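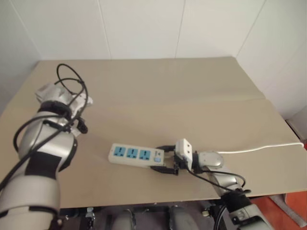

Power strips are a lovely thing to practise on, and they've taught me more about my planning software than any cube ever did! A few tips from my bench:

Grip by the end. A strip is long, so I let the planner choose only from grasps that leave the sockets clear.

Model the cord. I add it as a chain of 28 short links, and the planner stops sweeping a wrist straight through it.

Park the spare arm in software too. Give it a fixed pose and a padded collision shape - cable loops included, as they stick out further than you'd think.

Watch pale on pale. White plastic near a white wall can muddle the segmentation, so crop to the tabletop first. Blue sockets make a cracking landmark for working out which way round the strip is.

Save 3 versions of your settings before you fiddle.

Begoñe Miranda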